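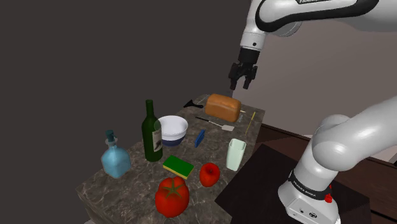
Attachment 1: Derum bench sim, kitchen counter layout, gripper open above the bread

Ticket 281: Gripper stops short of loaf in sim
Opened by: Gion Lehner
Project: Derum (shared workshop, Bretcombe)
Status: Resolved, leaving open for comments

Summary
Pick routine goes to the loaf at the back of the counter, opens the fingers and hangs there. No error, no timeout, it just sits. Apple and tomato at the front pick beautifully, which made this one a real head-scratcher (and a pretty fun evening, I have to say).

Steps to reproduce
Load the counter layout, set target to bread, run the pick from home position.

Log

Entry 1. Reran with the default seed, then with 383. Same stop both times. Colours and textures all load properly, so I've ruled out a bad asset import.

Entry 2. Thought the wine bottle might be blocking the planner. Took both bottles out of the layout and reran. No change, so they're back where they were.

Entry 3. Turned on the collision shapes and there it was! The loaf's collision box is 40 mm taller than the loaf you see. The planner thinks it's about to hit the crust and holds its position. I'd rescaled the visual mesh in January and never touched the collision one — entirely my doing.

Entry 4. Rebuilt the collision mesh from the visual one. Arm now comes down, closes and lifts. Ran it again from three other start poses and it got the loaf every time. So satisfying to watch.

Entry 5. While I was in there I bumped the planner limit from the old setting to 800 iterations. The spatula is lying on a diagonal and I'd like to try that next.

Still to do
Check the sponge and the bowl for the same mismatch. They came over in the same Stulla asset pack, and I rescaled a few of those in one go.
Add a warning at load when the visual and collision sizes disagree. Happy to pair up on this if anyone's keen — bring a laptop with the current branch.

Last updated July 25, 2026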